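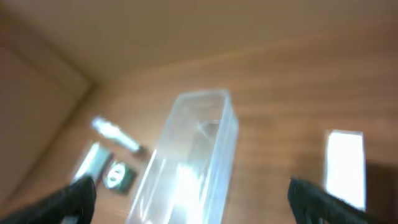
Does a clear box sell more loose food than a solid one? Our figures don't show that it does, whatever the trade leaflets claim.

Project report, second year, Retail and Consumer Studies
Arash Bakhtiari

Background
Shops that sell rice, nuts and dried fruit by weight are often told that shoppers buy more when they can see the food. I found this claim in four leaflets and a textbook. None of them gave a source I could follow up, and two of the leaflets came from firms that sell the boxes.

Method
Two shops let me use their till records. Wurnura kept its old solid bins with printed labels. Dunow changed to see-through ones in October. I compared sales for the month before the change and the month after, and handed out a short survey at both tills. I got 132 forms back, mostly from Dunow, where the owner was keener.

Results
Dunow made 1,556 loose food sales before the change and 2,917 after it. That looks like a win for clear boxes until you read the shop diary. The second month was December, the price of almonds had been cut, and a bus stop had moved to just outside the door. Wurnura changed nothing and still sold 700 more items than the month before.

On the forms, most people said they liked seeing the food. Very few could say which kind of bin they had just bought from - I am not sure what their liking is worth.

Problems
Two shops is too few. I also should have asked for the same months from the year before, but Dunow had changed its till system and the old records were gone. The survey question "Do you prefer to see what you buy?" was badly worded and pushed people towards one answer.

Further work
A fairer test would swap the bins back and forth within one shop, in a quiet month. Pusteo has a branch that may agree to this in the spring.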